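Chapter 2
Reading a Calendar of Saints

Terms introduced in this chapter: fixed feast, movable feast, commemoration, notice, translation, vigil, proper, common

2.1 The calendar as a document

A calendar of saints is a list of days with names attached to them. In its shortest form it gives one line per day: the date, the name of the person commemorated, and a word for the person's rank, such as martyr, bishop, virgin or confessor. Longer forms add a place, a ruler under whom the person died, or a few lines of narrative. The longer entry is called a notice. A book made up mostly of notices is usually called a martyrology in the Latin churches and a synaxarion in the Greek, Coptic, Ethiopic and Armenian churches. The two kinds of book grew up separately and should not be treated as translations of each other.

The student should keep three dates apart when reading any notice. The first is the date of the event, normally a death. The second is the date on which a local church began to keep the day. The third is the date of the copy in hand. A notice may concern a death in the fourth century, a feast first kept in the sixth, and a manuscript written in the fifteenth. Errors in older handbooks often come from running the second and third of these together.

2.2 Fixed and movable days

Fixed feasts fall on the same date each year. Movable feasts depend on the date of Easter and shift with it. Most commemorations of saints are fixed. When a fixed feast meets a movable one of higher rank, the church concerned has three courses open to it: omit the lower feast, reduce it to a short prayer, or transfer it to the next free day. The rule in force varies by church and period, and a calendar rarely states it. It has to be recovered from marginal notes, from the ordering of the service books, or from a separate table at the front of the volume.

Transferred feasts cause a common mistake. A reader who finds a saint one day later than expected may assume a different tradition or a scribal slip. Before drawing either conclusion, check whether the earlier day was already taken.

2.3 The working example: the Whitfield calendar

The exercises in this part of the book draw on the Whitfield calendar, a parish book of 60 leaves. A note on its last leaf gives the year 1486. The book has 2 columns to the page and 45 lines to the column. The months begin with January, and each month has a heading in red. Major feasts are also entered in red, the rest in black. The feast of the dedication of the church, entered in February, was added by a later hand in a browner ink.

Three features deserve attention at the start. The calendar names few local saints, which suggests that it was copied from a diocesan model and adapted only lightly. Several names of Eastern martyrs appear in forms that differ from the standard Latin spelling. Finally, four entries have been scraped away and written over. Kerttu Honkanen's transcription, used throughout this book, marks these entries with square brackets and gives the earlier reading where it can be recovered.

Spelling in the transcription has been left as found. Abbreviations are expanded in italics in the printed edition. Where a group of martyrs is named by its leader alone, as in "and his companions," the number has not been supplied from other sources. 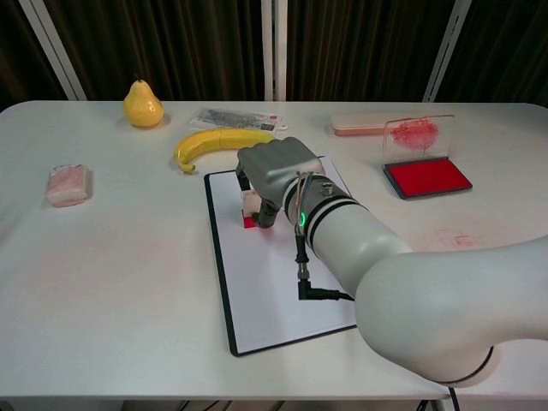 Dexter Zamora
Lecturer in Church History, Drolbridge

2.4 Groups of martyrs

Many notices commemorate a group. Usually one or two members are named and the remainder are given as a number. The number is the least stable part of the entry. Roman numerals lose or gain a stroke in copying, and round figures attract each other, so that a group of thirty-eight in one witness may be a group of forty in the next. Names are more durable, although they may be split in two or merged with the name of a place.

When two calendars disagree on a number, record both readings and the date of each copy. Do not average them, and do not prefer the larger on the ground that names are more easily lost than added.

2.5 Order of work

For each entry in the exercises, write down the following before consulting any secondary source:

the date as written and its modern equivalent
the name in the spelling of the manuscript
the rank or title, if given
the color of the ink
any sign of erasure or addition

The entries for January are treated in section 2.6. Readers without Latin may use the facing translation by Tamsin Mahmoud, which follows the line breaks of the original.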